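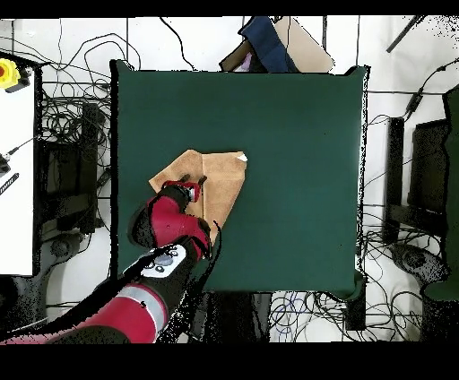 Household and workshop tips: folding, sorting and what to leave to the machine

Updated September. Reader's notes at the foot of the page.

Most tips on this page assume a pair of hands. Several readers have written to ask which of the jobs could now be given to a machine, meaning an arm with a gripper and not a washing machine or a floor cleaner. The answer depends on the job, and more exactly on the material. A tin keeps its shape when picked up. A towel has a different shape every time it is put down, and much of it is hidden under the rest.

The notes below take the jobs one at a time. Each gives the method by hand first, then the state of the machine version as far as I can judge it. I ran a small linen room for a guest house and then maintained packing equipment, so the judgement leans towards those two trades.

1. Folding towels

By hand

Shake the towel once, holding two neighbouring corners. This straightens the pile and shows any twist before it is folded in. Lay it flat with the label down and at the end nearest you. Fold the long way first, then across. If the towel has a woven band, line up the bands and let the hems fall where they will. Hems shrink more than the body and are a poor guide after the first few washes.

Fold into thirds for a narrow shelf and into quarters for a deep one. Put the folded edge to the front. A stack with the folded edges outward can be lifted one towel at a time without pulling the one below.

Terry cloth should not be pressed flat by leaning on it. Smooth from the middle outward with the side of the hand.

By machine

Possible, slowly, under set conditions. The hard part is finding a corner. Once a corner is held and known to be a corner, the fold itself is a simple path through the air. A crumpled towel may show four points that look like corners and only one that is. The others are bends in the cloth.

The second difficulty is the number of layers. Fingers closing on a fold may take one thickness or two, and from above these look much the same. Taking two where one was meant gives a fold that opens again as soon as the towel is moved.

A single arm has a further limit. A person holds two corners and keeps the edge between them tight. One gripper can hold one point, and the rest of the towel has to be managed by dragging it over the table, where friction does the work of the second hand. The surface therefore matters. A matt cloth surface holds terry in place. A polished worktop lets it slide, and the whole towel follows the gripper. 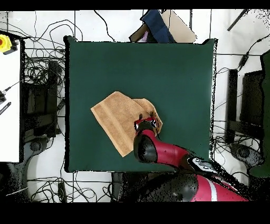

Gripper closed on the overlapping layers of a tan terry towel.

For anyone setting up such a table, in a school workshop or at home:

Choose a surface colour well away from the colour of the cloth. Dark green under tan is easy to tell apart. White on white is hard for a camera and tiring for a person.

Fix the surface at its edges so that it cannot creep when the cloth is pulled.

Keep the lighting even. A strong lamp from one side makes shadows under each fold, and a shadow edge is readily taken for a cloth edge.

Route cables so that neither feet nor the arm can catch them. Leave slack at every joint, then move the arm by hand through its full range with the power off and look for places where the cable goes tight.

Put the emergency stop where it can be reached without leaning over the table. Test it at the start of each session.

2. Pairing socks

By hand

Sort by length first, then by colour, then by pattern. Going by colour first is slower with dark socks, as navy and black will be confused in any light but daylight. Do not roll the cuffs over each other. It stretches one cuff of every pair. Lay the pair flat and fold in half.

By machine

Matching is within reach, as a camera compares patterns well. Picking one sock from a heap is less certain, and a sock that is inside out defeats most arrangements. If you wish to try it, spread the socks out in advance and turn them the right way. At that point a person has done nearly all the work.

3. Loading shelves and drawers

By hand

Heavy things go between knee and shoulder. In drawers, store folded linen on its edge so that every item can be seen. Leave a gap the width of a flat hand at one end. A full drawer crushes the front item each time it is shut.

By machine

Good for boxes and tins of known size, placed on open shelving. Poor for soft goods. A folded towel carried by one corner arrives unfolded. It has to be supported from beneath, with a wide flat plate or a pair of forks, and few general grippers have this. Čestmír Jireš, who looks after a store of hire linen, fitted a thin tray to an arm of the Ultau type and could shift stacks from a bench to a trolley. The stacks had to be squared by hand beforehand. He kept the tray and took the arm off.

4. Wiping down a bench

By hand

Clear it completely. Wipe in overlapping straight passes from the back to the front, turning the cloth to a clean face after each pass. A cloth folded in quarters gives eight faces. On steel, finish along the grain.

By machine

One of the better candidates. The path is regular and the force can be kept light and even. The clearing is still a person's job. So is turning the cloth, unless the tool is a pad made for the purpose. Set the pressure with a kitchen scale under the pad before letting it near anything painted.

5. Sorting screws and small fixings

By hand

Tip a small amount into a shallow tray with a pale base. Take out the commonest size first. Keep a gauge board beside the tray, made by drilling a row of holes in scrap and marking each. Oddments that have not been used in 2 years can go to scrap metal.

By machine

Solved long ago for single types in quantity, by vibrating bowls that have little to do with arms. For the mixed jar found in every shed, the sums are poor. Dušan Machala timed a Raltent sorter on such a jar and had 254 fixings in the right trays at the end of one shift, unattended. He judged this acceptable for an overnight job and poor for anything else. A practised hand does the same before lunch, with tea.

6. Changing a duvet cover

By hand

Turn the cover inside out. Reach in and hold the two far corners from the inside. Take hold of the duvet's corners through the cover and shake the cover down over it. Fasten the bottom before shaking again.

By machine

Not at present. The job needs two hands a good distance apart, a large space and a feel for whether the filling has reached the corners. I know of no domestic machine that will do it, and I would not plan a purchase around the expectation.

What to look for in a demonstration

Makers' films are useful if watched with a few questions in mind.

How did the cloth start? A towel laid out flat and square is a much easier start than one dropped from a basket.

Is the film at its true speed? Look for a clock, a dripping tap or a person walking past.

How many attempts came before the one shown? A figure such as 30 folds in a row without a miss means something. A single fold means that it can be done once.

Was the same towel used throughout? Ask to see a thin tea towel after a thick bath towel. The gripper's depth setting that suits the one will often miss the other or press into the table. 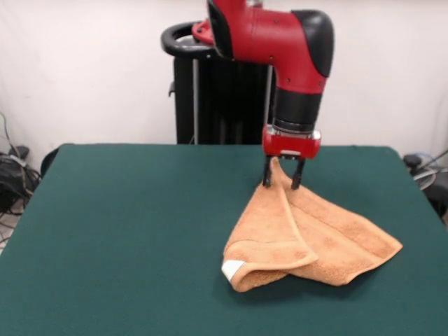

Ask as well what happens after a missed grip. A useful machine notices that its fingers are empty and tries again from a new position. A less useful one carries on through the remaining steps holding nothing. This can be checked in a minute by asking the seller to pull the cloth away part of the way through.

Cost

Arms small enough for a table have come down in price, but the arm is only part of it. Allow for the gripper, the camera, the table, the guarding and the hours spent on setting up. One reader was quoted 4,000 for an Isus arm and had taken the figure to include a gripper, which it did not. Ask for a written list of what is in the box. Ask also for the price of replacement finger pads. Rubber pads pick up lint from terry and lose their hold, and they need wiping with a damp cloth and changing when the surface turns shiny.

Upkeep

Clear lint from the joints with a soft brush - compressed air drives it further in. Check the gripper screws monthly. Mark each screw head and its housing with a line of paint so that any turning shows at a glance. Keep spare towels of the kind used for setting up, and wash them as often as the ones in service. A new towel and a washed one do not fold alike.

Reader's notes

On item 1: a reader who folds for a swimming club finds that drying towels for the last few minutes without heat makes the corners easier to find. I have tried it with heavy bath sheets and agree.

On item 3: several people asked for the tray dimensions. It should be a little narrower than the folded stack, so that the stack can be held at the sides while the tray is drawn out. Round the front edge.

On item 5: the Shemweta tray set is sold with dividers that lift out. Glue them in.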